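Skjelbred Cell, Two-Arm Table: Simulation Checklist Before Release to Floor

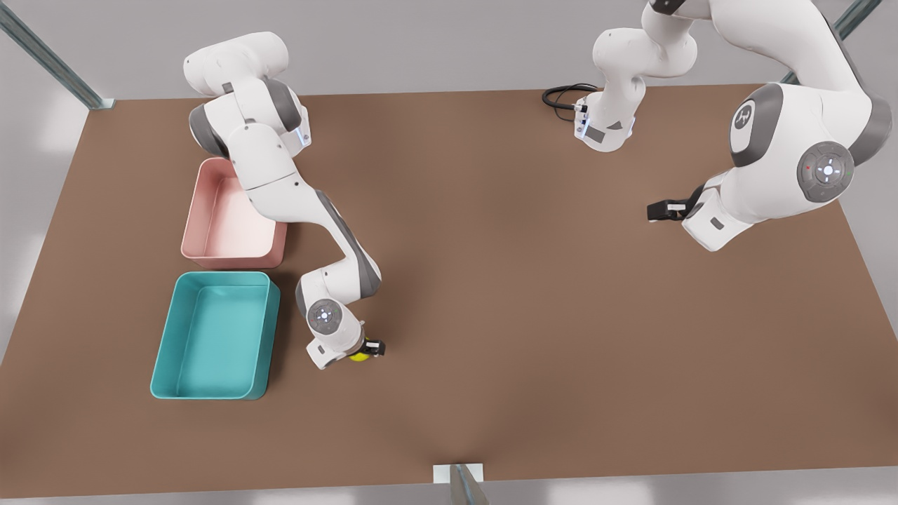 Cell model with the yellow ball in the right gripper. Left gripper empty.

Model: Skjelbred, rev. 16
Checked by: Roel Geerts
Reviewed by: Roald Strömberg
Scope: simulated cell only. The physical cell has its own sheet.

1. LAYOUT

1.1 Tabletop clear between the arms. OK.
1.2 Bins at the left side of the table, open side up, empty at start. OK.
Comment: Bin positions are typed in by hand in this revision. Lock them in the layout file before the next export.
1.3 Arm links clear of bin rims through the full cycle. OPEN.
Comment: The right arm passes over the rim of the pink bin. Height clearance has to be read from the collision log, not judged from a view. Log for rev. 16 not attached.
1.4 Cable routing. OPEN.
Comment: Black cable lies coiled on the table beside the left arm base. Confirm that the collision model includes it. If it does not, add a keep-out box.
1.5 Frame rails and front post included as collision bodies. OK.

2. MOTION

2.1 Speed limit with both arms enabled: 600 mm/s. OK.
2.2 Speed limit with one arm parked: 700 mm/s. NOT OK.
Comment: Limit is stored in the job file and can be edited by any user. Move to the protected settings. RG
2.3 Shared zone at table center: one arm at a time. OK.
2.4 Idle arm holds position until the zone flag clears. OK.
Comment: Tested with the flag delayed by 2 seconds. No early start.

3. GRIPPERS

3.1 Grip confirmed before lift. OK.
3.2 Hold on loss of power set in model. OK.
3.3 Dropped part stops the cycle. NOT TESTED.
Comment: Run with the ball released above the table and again above each bin. A ball that rolls must not be picked up again without an operator reset.

4. STOP AND RESET

4.1 Emergency stop halts both arms. OK.
4.2 Restart needs a separate reset command. OK.
4.3 Indicator light states match the site table. OPEN.
Comment: Site table is from March and predates this model. Roald to send the current one.

RESULT: Not released. Items 1.3, 1.4, 2.2, 3.3 and 4.3 to be closed by Friday. Repeat sections 2 and 3 in full after the change to 2.2.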